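Subject: Re: [signals-history] Line detachment roll, Sternau exchange
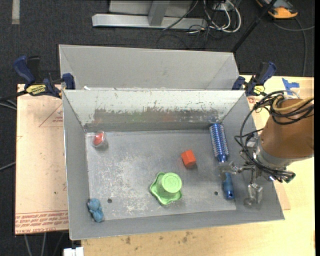
I have been through the second box from the Blackburn deposit and can answer part of the question below. The detachment at Sternau was a line section, attached to brigade for rations and pay only. Its war diary is filed under the parent squadron, so a search on the brigade number returns nothing.

On an earlier message, the list was told:

> The nominal roll for Sternau gives 300 all ranks. That
> looks far too high for one exchange and a cable party.
> Does the figure include the Zemdale relay station? Also,
> is there a burial return for the same month?

Yes, it includes Zemdale. The clerk carried both stations on one sheet until April, then opened a separate sheet for each. The later Sternau sheet is missing its last page, so I would not use it for a headcount.

The burial return exists. It lists 2 men of the section, both moved later from the field plot at Gandenetti to the main cemetery. The plot and row on the return are the old ones. The cemetery register has the new ones, and the two should be cited together.

One correction to the finding aid: folder 10 is described as "cable laying, 700 yards." The sheet inside says miles. I have sent a note to the archive.

Scans of the roll will go in the files area once I have renamed them. If you hold a pay book or a service record for anyone in the section, please send the unit line exactly as written, including abbreviations.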